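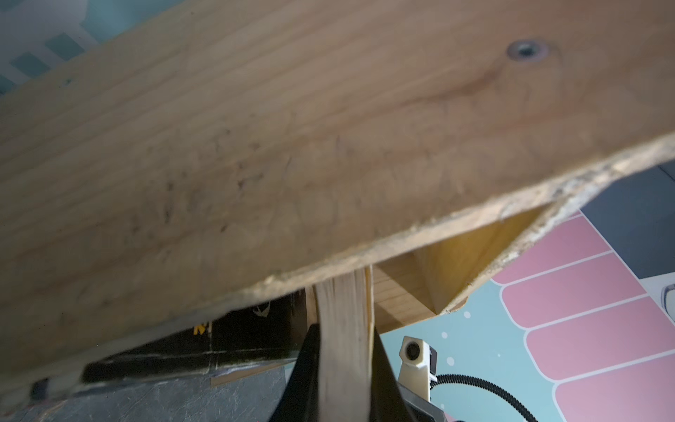
Rough edge of a wooden board, with a screw set into the face.

Most towns would do better with fewer new things and more money for looking after the old ones. Clivside spent three years arguing over a new reading room while the shelves in the old one sagged. Repairing them would have cost 300 dollars. Gudrun Schwerdtfeger got a price and brought it to a meeting one Wednesday, and it was not discussed.

Repair has no opening day, so it loses every vote.

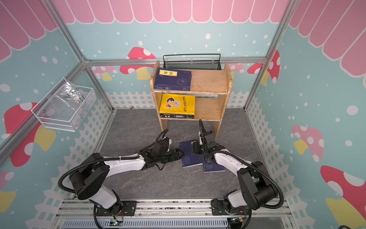
Small wooden bookshelf with a wire basket on top.

I would set aside 10 percent of any building budget for upkeep and lock it for five years. Henok Negussie thinks that is too much for a place our size. I think it is low. A roof does not wait for a good year, and neither does a floor.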